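Tivow pauses robot teardown line after gripper fails to let go

ZOVBRIDGE, October 2024 – A computer recycling plant that promised its robots would take apart old office machines without human help has shut the line down after a gripper stayed clamped on a part when it was told to open.

Tivow, which runs the plant, said the fault happened during a night shift and that no one was hurt. The company called it "a brief hold event." Workers on the floor tell it differently. Diarmuid Madigan, a line technician, said the arm pulled upward with a graphics card still locked in its slot and dragged the whole tower 18 inches across the bench before he hit the stop button.

"It kept pulling," Madigan said. "If my hand had been in there, I don't know what happens." 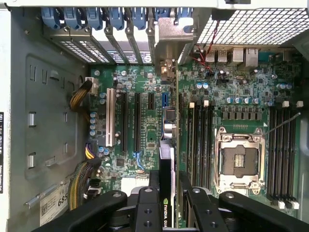
A robot's gripper at an open Dell workstation with an NVIDIA Quadro card at the Zovbridge plant.

The arms were supplied by Mac Suibhne, which says the gripper should release on its own when the load gets too high. Why it didn't is still unclear. Mac Suibhne spokeswoman Védís Vestergaard blamed a settings file loaded by the plant. Tivow says the file came from Mac Suibhne. Neither company would share it.

It is also not the first problem. A maintenance log seen by this reporter lists 58 gripper faults since the line opened last December, most of them cleared with a restart. Tivow told the town in its permit application that the system would handle 4000 computers a month. The log puts its best month at 3000, and that total includes machines finished by hand.

Asked about the gap, plant manager Mererid Mostyn said the target was "a design figure" and that early faults are normal for new equipment. She would not say how many of the 58 involved a gripper that failed to open.

Tivow has hired Floltard, a safety testing firm, to look at the arms. Floltard has also done work for Mac Suibhne in the past, a point missing from Tivow's statement. The report will go to the company first, and Mostyn would not promise to make it public.

The line will stay off until the review is done, Tivow said. It gave no date.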